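Lab 4: Comparing Two Gripping Methods for Bin Picking
Handout and notes, 18/04/2018
Instructor: Bence Veres

Read all of this before your lab slot. The report sheet is on the course page.

1. Purpose

In Lab 3 you moved the arm between taught points with nothing in the gripper. In this lab you pick household objects out of a bin and compare two ways of holding them: fingers and suction. By the end you should be able to say which method you would choose for a given object and back it up with your own numbers.

You will not be graded on how many picks succeed. You will be graded on how well the failures are recorded.

2. Background

A finger gripper holds an object by squeezing it from two or more sides. It needs room on those sides. An object lying against a wall has to be approached from another direction or moved first. Fingers can hold things that are soft or full of holes, as long as there is enough material to close on.

A suction gripper holds an object by making a seal and pulling air out. It needs one surface, and that surface has to be smooth enough and large enough for the cup. It doesn't need room at the sides. It does badly with bristles, loose knit fabric and anything with holes in it.

Weight matters for both, but where you hold the object matters too. A long box held by one end will tip, and with a suction cup the tipping peels the seal open along one edge. Try to hold near the center of mass unless you have a reason not to.

3. Station setup

The arm is the KUKA at the end of the bench. Two gray bins are placed one behind the other. Pick from the front bin. Whatever you pick goes into the rear bin. The bins are clamped. Do not loosen the clamps, even if a bin looks crooked to you. The taught points depend on the bin positions, and last November one group lost a whole slot to teaching them again.

The two controller programs are called Otis (fingers) and Vida (suction). Both use the same approach height and the same speed, so any difference you measure should come from the grip itself. Zinby is the logging script. Start it before either program, or the pressure values will not be saved.

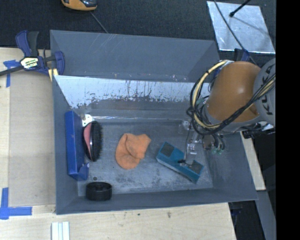
Objects should be spread out enough that you can tell which one the gripper is going for. Do not stand them up neatly or line them up with the walls. A box leaning on the side of the bin is a fair test and so is a piece of fabric that has folded over on itself. If you arrange everything to be easy, your two methods will come out the same and you will have nothing to write.

4. Procedure

a. Home the arm and check that the work area is clear of hands, sleeves and tools.
b. Start Zinby and enter your group name.
c. Load Otis. Run 25 pick attempts. After each one, return the object to the front bin in a new position.
d. Stop the arm. Load Vida. Run 25 more attempts on the same set of objects.
e. For each attempt write down the object, how it was lying, the result, and the failure type if there was one.
f. Save the log and copy it to your own folder.

An attempt counts as a success if the object leaves the bin, is carried across and is released over the rear bin. An object that is lifted and then dropped is a failure, including when it happens to land in the right place.

5. Failure types

Use these codes so that groups can compare results.

M: missed, no contact with the object
S: slipped or lost seal during the lift
D: dropped during the carry
W: gripper or arm stopped by contact with a wall
T: took two objects at once
N: not released

If a failure doesn't fit any of these, describe it in a sentence. Don't force it into a code.

6. Notes on suction

The pressure log shows a clear drop when the cup seals. A slow drop that never levels off usually means a leak. Check the tubing and fittings before you blame the object. Tubes get pulled when the wrist turns a long way, and a half-seated fitting looks fine from the outside.

With fabric you may see the cup pick up one layer and leave the rest hanging. Record this as a success only if the whole piece is carried over.

7. Report

The report is due one week after your slot. Include a table of results by object and method, one pressure plot from a good seal and one from a bad seal, and a paragraph on the object that surprised you most. Groups using the Inia camera for the optional part should add their detection results on a separate page.

Questions go to Bence Veres, room 330. Bring your log sheet with you.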